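22. Dezember

Werkbuch Übungswaffen, Fortsetzung vom Novemberblatt. Die Lieferung Weißeiche von Drusari liegt seit gestern im Haus und hat sich noch nicht an die Raumluft gewöhnt. Heute also kein Zuschnitt, nur Altbestand aus dem Dojo durchsehen und die Ölproben weiterführen.
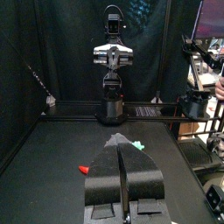
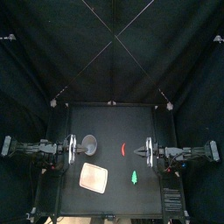
Fotos: Werkstatt Tramach

**Altbestand Bokken**

Durchgesehen wurden alle 14 Bokken aus dem Schrank links. Vorgehen wie im Mai: erst mit der Hand über die Schneide, dann Streiflicht, dann den Klang prüfen (am Griffende locker halten, mit dem Knöchel gegen die Mitte klopfen).

- 5 Stück mit Druckstellen im vorderen Drittel, nichts Ernstes. Können gedämpft und nachgeschliffen werden.
- 2 Stück mit Faserriss, beide kurz vor der Spitze und beide auf der Rückenseite. Aussortiert, mit rotem Band markiert. Bitte auch nicht mehr »nur für Suburi« ausgeben.
- Der Rest ist brauchbar, aber trocken. Oberfläche stumpf, am Griff speckig.

Bei den gerissenen läuft die Faser schräg aus dem Holz heraus. Das hätte man beim Einkauf sehen können, wenn man die Seite und nicht nur den Rücken anschaut. Steht ab jetzt auf der Eingangsliste. Die eine gehört noch zur alten Lametti-Serie mit dem dickeren Griff, die Anfänger immer zuerst nehmen. Ersatz in der gleichen Form gibt es nicht mehr, wir müssten den Griff selbst formen. Schablone dafür existiert, liegt bei den Jo-Lehren.

**Dämpfen der Druckstellen**

Feuchtes Baumwolltuch, doppelt gelegt, Bügeleisen auf mittlerer Stufe, jeweils kurz aufsetzen und wieder abheben. Flache Stellen kommen nach dem zweiten oder dritten Mal fast ganz hoch. Wo die Faser durchtrennt ist, hilft es nicht, da bleibt eine Kerbe. Kerben verrunden und gut.

Beim ersten Stück zu lange draufgeblieben: grauer Fleck, der sich nur mit der Ziehklinge wieder holen ließ, und jetzt ist die Schneide an der Stelle etwas flacher. Im Partnertraining merkt das vermutlich keiner, beim Vergleich mit der Lehre sieht man es aber. Stück bleibt im Bestand.

Nach dem Dämpfen über Nacht liegen lassen, nicht anlehnen. Im Mai hatten wir zwei angelehnt und am nächsten Morgen beide mit Verzug. Der eine ist bis heute krumm und dient als Anschauungsstück.

**Ölproben, Stand heute**

Probestücke aus Verschnitt, alle gleich geschliffen, auf der Unterseite mit Bleistift beschriftet.

*A – Kamelienöl, dünn.* Zieht schnell ein, fühlt sich sofort griffig an. Feuert kaum an. Muss vermutlich öfter wiederholt werden, als wir es im Alltag schaffen.

*B – Leinöl, kalt.* Wird noch klebrig, obwohl der Überstand abgenommen wurde. Geruch stark. Für den Griff nicht geeignet, für die Klinge eventuell. Weiter beobachten.

*C – Hartöl von Erdős.* Nach 30 Minuten abgewischt, wie auf der Dose angegeben. Schöne Oberfläche, aber mit schwitzigen Händen zu glatt. Habe es nach der Abendstunde mit nassen Händen ausprobiert, und beim Bremsen aus dem Shomen-uchi rutscht die hintere Hand nach. Für Bokken damit raus. Für die Ständer und das Waffenregal kann man es nehmen.

*D – unbehandelt.* Bleibt als Vergleich.

Vorläufig also A. Wenn B bis Neujahr nicht durchgehärtet ist, wird die Probe beendet. Lappen von B wie immer ausgebreitet draußen über die Leine hängen und nicht in den Eimer werfen! Gestern lag wieder einer zusammengeknüllt unter der Bank. Leinöllappen können sich selbst entzünden.

**Jo**

Nur kurz. Der Durchmesser bei den neueren schwankt mehr als bei den alten. Mit der Lochlehre gemessen, die meisten gehen stramm durch, einer klemmt auf halber Länge, einer fällt fast durch. Der klemmende wird mit der Ziehklinge angepasst. Der dünne ist für die Kindergruppe in Ordnung, die haben sich ohnehin über die dicken beschwert.

Stirnseiten: bei mehreren ist die Fase weggeschlagen, das gibt Splitter in den Handflächen. Neu angefast, mit feinem Papier nachgezogen. Die Fase darf ruhig etwas breiter ausfallen als bisher. Beim Tsuki auf die Matte steht die scharfe Kante sonst im Bezug, und die Matten am Eingang haben davon schon halbmondförmige Abdrücke.

**Tanto**

Die Holztanto sind kürzer und werden schlechter behandelt als alles andere. Mehrere ohne Spitze, weil sie bei den Entwaffnungen über den Boden schlittern und an die Heizung knallen. Form in Zukunft von vornherein runder. Material reicht aus den Abschnitten der Bokken, dafür muss nichts bestellt werden. Zeichnung habe ich angefangen, ist aber noch nicht im Ordner.

Offen ist die Frage, ob der Griff einen Absatz bekommt. Spricht dafür: man spürt ohne hinzusehen, wo die Schneide liegt. Spricht dagegen: beim Kote-gaeshi drückt er in den Daumenballen, jedenfalls beim Muster. Ein zweites Muster mit ovalem Querschnitt und ohne Absatz machen, dann beide eine Woche in die Abendgruppe geben.

**Eiche von Drusari**

Bretter mit Leisten gestapelt, Stirnseiten gewachst. Feuchte gemessen, Werte stehen auf dem Brett selbst mit Kreide. Eines hat am Ende einen Trockenriss, reicht weiter hinein als auf dem Lieferschein vermerkt. Reklamiert per Mail, Antwort steht aus. Den Rest des Bretts kann man für Tanto verwenden, falls sie es nicht zurückwollen.

Die Jahresringe liegen überwiegend stehend, so wie bestellt. Beim Anreißen trotzdem jedes Brett einzeln anschauen und die Krümmung der Faser für die Krümmung der Klinge nutzen, wo es geht. Das kostet Verschnitt, aber siehe oben, Faserriss.

**Noch zu tun**

- Bandschleifer: Band läuft nach links weg, Rolle nachstellen
- Feines Papier und Baumwolltücher nachkaufen
- Kamelienöl: größere Flasche, die kleine ist fast leer
- Griffschablone Lametti zweimal kopieren, eine davon auf Sperrholz
- Rotes Band auch im Dojo bereitlegen, damit Beschädigtes gleich nach der Stunde markiert wird
- Luftbefeuchter erst wieder anstellen, wenn der Stapel ein paar Tage ruhig gelegen hat

Schlüssel zum Waffenschrank hängt wieder am alten Haken neben dem Sicherungskasten.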